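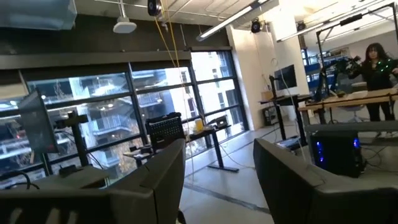 Flanau - Raum und Arbeitstisch

Galerie, Stand Januar. Zusammenstellung und Texte: Clotilde Jacquet

Die Seite gehört zur Raumdokumentation Flanau und ergänzt den Grundrissplan. Erfasst sind die Ausstattung des großen Raums und die Geschirrteile auf dem Tisch. Maße stehen nur dort, wo sie für die Aufstellung gebraucht werden. Die Inventarliste wird getrennt unter dem Namen Pundari geführt.

Raum

Boden: Beton, hellgrau. Decke offen, ohne Abhängung. Die Langfeldleuchten sind an der Decke montiert, dazu ein runder weißer Deckenlautsprecher.

Fensterwand: hohe Elemente mit schwarzen Rahmen. Gegenüber liegt ein mehrgeschossiges Wohnhaus mit weißen Wänden, Balkonreihen und Glasbrüstungen, davor ein Baum mit gelb-orangem Herbstlaub. Für Arbeiten am Tisch gilt die Deckenbeleuchtung als Grundeinstellung, das Tageslicht wird nicht geregelt. Nach 16 Uhr wird im Winterhalbjahr nur noch mit Kunstlicht gearbeitet.

Bildschirmplatz: Monitor an schwarzem Schwenkarm, am Schreibtisch befestigt. Die Inventarnummer 244 bezieht sich auf Arm und Monitor zusammen.

Tisch und Geschirr

Die Arbeitshöhe beträgt 82 cm, gemessen ab Oberkante Boden. Nach jedem Umstellen ist die Höhe an allen vier Ecken zu prüfen. Zulässige Abweichung: 4 mm.
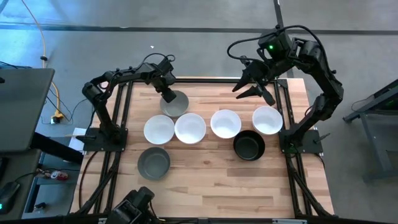

Die Platte ist aus hellem Holz in Streifen verleimt, die Maserung läuft quer über die Arbeitsfläche. Das Gestell besteht aus schwarzen Aluminiumprofilen. Öl wird sparsam aufgetragen, in Faserrichtung, und nach 9 Stunden mit einem trockenen Tuch abgenommen. Vorher kein Geschirr aufstellen - matte Ringe lassen sich nur durch Nachschleifen entfernen.

Geschirrsatz Kioko: vier weiße Schalen, zwei graue Schalen, ein schwarzer Topf. Die weißen Schalen stehen in einer Reihe über der Tischmitte. Eine hellgraue Schale mit matter Oberfläche steht oberhalb der Reihe.

Beim Abräumen werden die Schalen nach Farbe getrennt gestapelt, der Topf kommt einzeln ins Regal. Ersatzteile laufen unter der Bezeichnung Flovero und werden nicht mit dem Satz Kioko gemischt, auch wenn Durchmesser und Farbton passen. Angeschlagene Stücke bitte aussortieren und in der Liste austragen.

Reinigung der Platte: feuchtes Tuch, kein Scheuermittel. Die Profilnuten werden einmal im Monat mit einem schmalen Pinsel ausgekehrt - Krümel und Holzstaub setzen sich vor allem an den Eckverbindern fest. Korrekturen zu Maßen und Bezeichnungen nimmt Clotilde Jacquet entgegen.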